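Pultside bench notebook, lactase persistence genotyping
Friday, March 8, 2024

The flipped probe works! Writing this up before I go home because I want the details down while I still remember which row was which.

Where we were: one unlabeled probe sitting across the enhancer in intron 13 of MCM6, meant to call -13910 C>T and catch the neighbors, -13915 T>G and -13907 C>G, in the same melt. On paper it's a lovely little assay. The three positions sit so close together (5 bases between 13915 and 13910, 3 more to 13907) that a single oligo covers the lot with room on both sides. In practice the -13910 heterozygotes have been giving us a shoulder where we wanted two peaks, and every call came down to how long you were prepared to squint at the derivative plot.

The reason was in our own design notes from October. Our old probe reads the strand where the -13910 T allele makes a G:T pair, and G:T barely minds being a mismatch. The other strand gives A:C at the same spot, which is far less stable. We had the whole locus drawn out on the whiteboard and picked the wrong strand because the oligo had a nicer GC content. Lesson learned, and I've put a note to that effect on the inside cover.

What changed today
New probe, opposite strand, same footprint, 3' phosphate block as before.
Primer ratio flipped so the excess primer now makes the strand the new probe binds. (I nearly forgot this. With the old ratio you'd have a nice probe and hardly any single-stranded target for it.)
Everything else left alone: same Cinlow master mix, same saturating dye, same cycling, same DNA input.

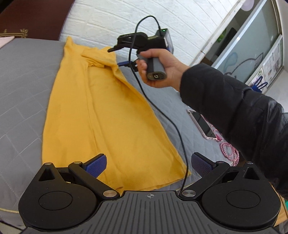

The plate went on with controls in column 1, the Abu Hammour panel after that, and the Clellside repeats at the bottom. I pipetted the panel on the diagonal so that replicates of one sample never share a row or a column, and it does make a mess of your head by the fourth sample. Drawn out in pencil it looks like the stitching on that grey quilted bedspread, lines running everywhere and no obvious place to start. Please use the printed map in the back pocket if you reload it. Do not try to reconstruct it from the sample list.

Melts
Homozygous C at -13910: single probe peak, sharp, where the calculator put it. Amplicon peak well clear of it on the high side.

Heterozygous C/T: two peaks. Two separate peaks with a proper valley between them! I ran over to the other bay to show people. The lower one is a bit smaller than the upper in all the replicates, which I'd expect, as the matched probe has first pick.

Homozygous T: single low peak. It's broader than I'd like but it can't be confused with anything else on the plate.

-13915 T>G: this was the one I was most curious about, and the Abu Hammour panel is where we have it. The mismatch is T:C on this strand. It comes off lower than the old probe ever showed it and the heterozygotes split nicely. The catch is that the mismatched peak sits closer to the -13910 T peak than I had hoped. They separate when you overlay them with the controls, but I would not call one from the other on a single unreplicated curve. For now, anything with a low peak goes to sequencing.

-13907 C>G: we only have the synthetic template for this. C:C is about as unfriendly a mismatch as you can ask for, and the peak drops right down toward the bottom of the melt window. Start the ramp lower next time or we'll lose the left side of it.

No-template wells: flat in the probe region. One has a low hump in the amplicon region, late, and I think it's primer dimer. Gel will tell.

The 930 bp product
For confirmation we're still using the long amplicon, 930 bp, which takes in the whole enhancer and a good stretch either side. Band looks clean from the Abu Hammour DNA. The Clellside extractions give a fainter band and a faint smear under it, same as last time, and I'm now fairly sure this is the DNA and not the PCR. They did fine on the short amplicon, so for genotyping we can live with it. For Sanger I'd rather re-extract two of them than keep feeding bad template to the sequencer.

Sequencing submitted this afternoon, forward and reverse. I want both directions because the forward read has always been ugly right after the primer. 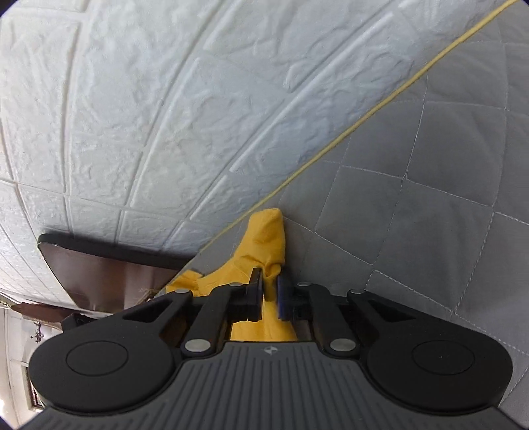 Idea for the -13915 / -13910 overlap: a longer probe split around a short spacer, so that each half melts more or less on its own. The two halves would carry one variant each and we'd read them as two regions of the same curve. The mental picture I have is those flat black arms joined at the round silver pins, where each arm is a stiff piece and the bend only happens at the joint. A few abasic sites or a short carbon spacer would be our pin. The worry is cooperativity: with so few bases between the variants, one of the halves will be very short unless we lean it well out to one side. I sketched 2 versions and neither is ready to order. The simpler option is to slide the existing probe so that -13915 falls nearer to the end and destabilizes it less, which would push its peak up and away from the -13910 T peak. I like this one more the longer I look at it. It's cheap and we could have it on the machine the same week.

Things that went wrong, for completeness
Set the annealing hold after cycling too short on the first run, so probe signal was weak everywhere. Repeated the melt on the same plate with a slow cool first and it came right up. All the results above are from the repeat.
Seal lifted at one corner. Wells there evaporated and their curves shifted. Excluded, marked in red on the map.
Baseline normalization in the software defaults to the amplicon region. You have to drag the cursors down for the probe region or the plot looks like nothing happened. I fell for it again.

Next
Gel on the no-template wells.
Slide the probe, check for hairpins, order.
Repeat the heterozygotes with a lower start temperature on the ramp.
Ask Clellside which lysis buffer they switched to.
Compare calls against the old probe for every sample in the panel, blind if somebody else will relabel the tubes.

Old probe stays in the freezer box, back left, marked DO NOT USE. New one is in the front row with the green lid. Plate is sealed in the fridge if anyone wants to re-melt it on Monday.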